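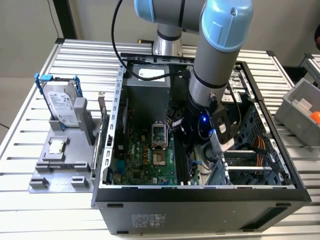
Pratard Assembly Kit: README

October, by the Werden bench team

We've had the Pratard kit on our bench long enough to have opinions, and most of them are good! It's a desktop PC assembly package for a collaborative arm: fixtures, gripper fingers, a parts bin, and a set of task files you can open and edit in any text editor. This README covers our copy of the kit, release 6, and the recordings we made with it.

What it does

The tower lies on its side on a slotted aluminum table with the side panel off. Parts wait on a gray fixture plate to the left of the case, and the arm picks from there or from the bin. The release has 3 main tasks:

- memory: pick a RAM stick, line it up with a slot, press it in
- processor: lift the chip out of its pocket and lower it into the open socket
- drive: take the 3.5-inch hard disk in its blue caddy and slide it into the cage

Memory is the one we'd show a visitor first. The slots are narrow, the case walls leave little room for the wrist, and the insertion file (mem_insert) lets you set approach height, tilt and press force separately. That last bit made us very happy, as our old setup had one "speed" value and that was it. 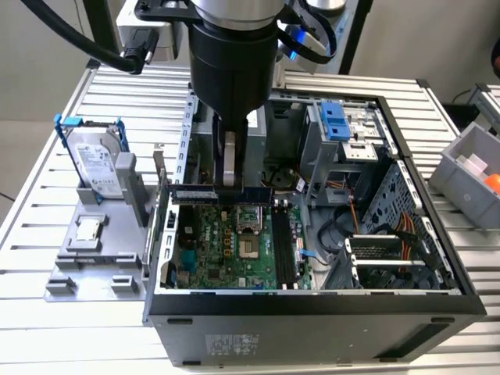
Memory task: RAM stick held in the gripper over the open case, CPU socket still empty.

What's in the recordings

532 episodes, sorted into one folder per task. Each episode has the fixed camera video, joint positions, gripper opening, wrist force, and a result field (ok, retry, fail). We kept the failures in. If you only want clean runs, filter on result, but please look at the retries too, they're some of the most interesting material in the set.

The processor folder is the smallest. Raise the socket bracket by hand before you start; release 6 has no file for that step.

Setup notes

Bolt the fixture plate down before you teach any points. The plate can go on the table in two directions and the task files only know one of them, with the drive holder at the far end. Run calibrate_plate, then check_case, then a dry run with the fingers empty. On a fresh table the whole job took us 13 minutes, and we were being slow and careful.

Leave slack in the wrist cable. The drive task turns the wrist further than you'd expect.

What we'd like changed

The bin needs a proper locating edge. It can shift a little when bumped and the pick points shift with it (we recalibrate every Monday now). Power cable routing isn't covered at all, so tie loose bundles back by hand wherever they get close to a slot. And the Jireš viewer, which we use for playback, reads the force channel upside down unless you set flip_z to true.

Known issues

- drive task stops early if the caddy handle is not fully closed
- result field missing in a few early memory episodes, treat as unknown
- Prurkow export drops the gripper channel, use the native format instead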